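Product Review: Thevar Countertop Sponge Caddy, White
Urwood Household Review

The Thevar is a small plastic caddy intended to hold a sponge beside the sink or on a work surface. It consists of a shallow rectangular tray with a perforated base and a tall square handle that arches over it. The review unit was used over a period of nine weeks, with one sponge and, later, a dish cloth.

Drainage is the main strength of this product. The holes in the base form a regular grid, and a saturated sponge left overnight was dry enough to use by morning. The caddy has no drip tray of its own – on a tabletop, a saucer or folded cloth should be placed underneath.
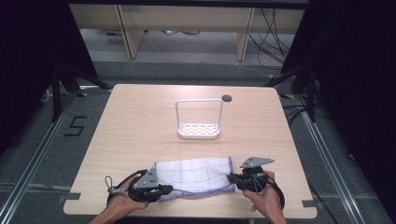 The handle makes the caddy easy to carry from sink to table with one hand. A thin cotton cloth may also be hung over it to air, although a heavier towel pulled the unit off balance in two trials. Households that prefer to store cloth and sponge together may be better served by the Nusent, which has a wider base and a separate bar.

Cleaning is simple. Residue collects in the outermost holes and should be removed weekly with a narrow brush. Warm water and ordinary dish soap left no marks on the white plastic.

The Thevar is recommended for small kitchens and shared work areas. It is not recommended for households that keep brushes upright, as the tray offers them no support. Rating: 63 out of 100.

Reviewed by Nele Frerichs

© 2022 Urwood Household Review | Contact | Back to top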